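Courses > Robot Handling > Unit 4 > Bench notes, simulated kitchen task

Notes for the January group, Afaf Harb. Typed up quick before the lab, will tidy later. Bring these with you, there are no spare copies in the sim room.

What we're doing

Two-arm pick and place, all in simulation this term. Real arms at Olbridge not until you've passed the sim check. You work in pairs, one on left arm, one on right, swap at half time. 20 minutes per pair on the station, then off, whoever is next is next.

Log in as your pair, not as yourself. Last year half the runs got saved under the wrong name and I spent an evening in the Suton folder sorting them out.

Before you start a run

- Load the kitchen table task, version 18. Version 23 is mine, still broken, leave it.
- Both arms to the home pose. Wait for them to stop.
- Check the fingers open and close on both hands. If one sticks, reload the task, don't keep wiggling the glove.
- Say out loud who has which arm. Sounds daft – do it anyway.

Approach and grasp (the bit most of you lost marks on)

Come in slow. Wrist angle first, then height, then fingers. People do all three at once and knock the thing off the board.

Thumb goes in seperately. Get it down by the side of the object before you close the fingers, otherwise the object rolls. Round things are the worst. Long things roll one way only, so put your hand along them.

Mind the neighbour. If two objects are touching, go in from the free side. Same rule as on the Awad sheet from week two.

Idle arm stays idle. Park it well clear, hand open or nearly, and don't let it drift while your partner is working. Drift counts as a fault.

Example: right hand at the tomato, sausage close up against it on the left, left hand parked over on its own side of the table. Look where the thumb is before you look at the fingers.

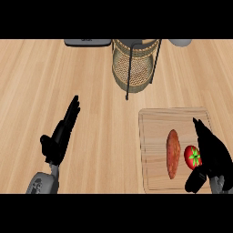 Lift and place

Straight up first. Then across. No diagonal lifts, you'll clip the edge of something.

Let go just above the surface, not from a height. The sim is kinder about bouncing then a real table is, so dont get used to it.

Marking

Pass is 72 out of 100. Grasp and lift are worth more than speed. Dropped object = stop, reset, run still counts as one of yours.

To hand in

One saved run per person and half a page on what went wrong. Goes in the Clotside tray by 4 pm, on paper please.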